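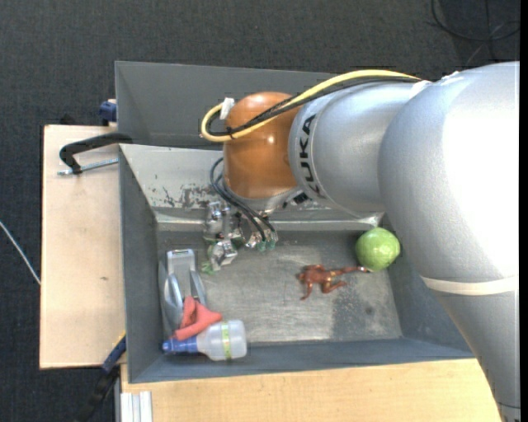 Thursday, December 29, 2022

The streetlight outside the Enley Road laundromat is on! I walked past it last night with a bag of oranges and stopped in the middle of the sidewalk like somebody had called my name. It's been dark since May. I know because May is when I started writing them down.

If you're new, I live in Rutdale, on the uphill side of the creek, and I've become a streetlight person. I didn't plan it. I used to walk home from the bus along Enley Road every evening and never looked up once. Then one night I stepped off a curb I thought was a ramp, landed on my hands, and lay there for a second looking at a perfectly good lamp with no light in it. The next one was dark too. So I took out my phone, wrote down the number on the pole, and reported it when I got home.

Rutdale takes street reports through an app called Pleltix. I've complained about it on this blog before and I'll try to be fair this time, since they fixed the map. For most of the summer the map would snap your pin to the nearest intersection, so if you reported a lamp in the middle of a long block, the crew got sent to the corner, saw a working lamp, and closed the ticket. "No issue found." I had four of those for the same pole! I started typing the pole number into every box that would take text, including the one for apartment number, and that got it through.

Anyway, the pole number is the thing. If you take one bit of advice from this post, let it be that. Every light pole in town has a little metal tag at about head height, sometimes painted over, sometimes facing the street so you have to lean out a bit (check for cars, please). A report with the number on it lands in a different pile from a report that says "dark near the church." We have a lot of churches.

So how many lights are we talking about? I asked the public works office for the total and they were lovely about it. Rutdale has 1,511 streetlights. I wanted to see all of them at night, which is a silly goal, and I did it anyway, with a lot of help from my neighbor Natália Doležal, who has longer legs than me and a much better flashlight. We split the town into chunks using an old bus map. Most evenings we did an hour. When it rained we did Natália's kitchen and typed up the notes.

By the time the clocks changed we'd found 394 lamps that were out, flickering, or buried so deep in a tree that they may as well have been out. I had to check that number again before I sent it to anybody. It's more than one in four!

The trees surprised me most. I'd pictured burned-out bulbs and not much else, and there were plenty of those, but on Shi Street almost every lamp was working fine and lighting up the inside of a maple. You could stand right under one and not be able to read a pole tag. The leaves glowed, and I have to admit it was gorgeous, like walking under paper lanterns. It was also pitch dark at knee level, where the sidewalk is heaved up by the same maples. Trimming goes through the parks department and not through public works, and Pleltix has no way to send one report to both, so those have to go in as a tree request. Pick "branch blocking sign or signal." There is no choice for lights. I've asked for one.

Then there are the day burners, the lamps that stay on around the clock. Those are easy to spot at noon and I had never noticed a single one in my life. Now I can't stop. The little sensor on top has failed, and the crew told me they like getting those reports, as a lamp that burns all day tends to be the next one to go dark. Report your day burners.

I brought our list to the November public works meeting, printed, in pole number order, with the tree ones on their own sheet. I was very nervous. I had practiced on the bus and still said "good morning" at seven in the evening. But the street superintendent asked if she could keep the paper, and then asked if I had it as a spreadsheet, and I swear I floated home. I had the spreadsheet! Natália had insisted on it.

What's happened since then:

The stretch of Enley Road between the laundromat and the creek bridge is done, apart from the lamp right at the bridge, which needs new wiring and has to wait for warmer weather.

The steps down to the ball field have both of their lamps back. These were the ones people wrote to me about more than any others, and I went down there the same night to look. You can see the edge of every step. There was a kid practicing on a skateboard at the bottom, not on the steps, thankfully.

Shi Street is on the trimming schedule for late winter, when the maples are dormant. I'm going to be patient about it.

The library parking lot turned out to belong to the library and not to the town, so it came off our list entirely. The library had no idea its back lamps were out, as the staff all park in front. Two days after I mentioned it at the desk there was somebody up there on a ladder.

The hill streets above the old feed store haven't been touched. I'd put those near the top if it were up to me. There's no sidewalk up there, people walk in the road, and seven lamps in a row are dark on the steepest part. I've written to the superintendent again and I'll post her answer when I get it.

A few of you asked in the comments whether I want brighter lights. No! I want the ones we have. Some of the newer lamps are so harsh that you come out from under one and can't see a thing until your eyes catch up, and I've had two emails from people whose bedrooms are lit up like a dentist's office. If that's you, ask for a shield. It's a curved bit of metal that clips on the house side of the lamp, and the town will put one on for free if you send in the pole number. (Pole number again. I know.) I've only met one person who's had it done, on the corner of my own street, and she was thrilled with it.

Somebody else asked if this was depressing, all these months of walking around looking for broken stuff. I've had such a good time. I know where there's a fig tree now. I know which dog barks at which gate, and I've been up streets I had lived ten minutes from for years and had never set foot on. People come out on their porches to ask what you're looking at, and when you tell them, they point to the one that's been bugging them and give you the full history of it, including what the previous mayor said. One man had kept the ticket slips from before the app, in a coffee can. He let me take pictures of them all.

If you'd like to join in, we're starting over from the top in the new year, going back through the whole list to see what's been fixed and what has gone out in the meantime. You don't have to walk the whole town or even leave your block. Go out once it's properly dark, look up and down your street, and send me the tags of anything that's off, flickering, or stuck inside a tree. If the tag is missing, give me the nearest house number and which side of the street it's on. Gloves are good. So is a second person, and we can usually find you one.

I'm heading back past the laundromat tonight — it isn't on my way anywhere, I just want to see it again. And if whoever was up in the bucket truck before the holiday happens to read this, thank you, it looks wonderful. The lamp across from it has started to flicker. I'll put in a ticket.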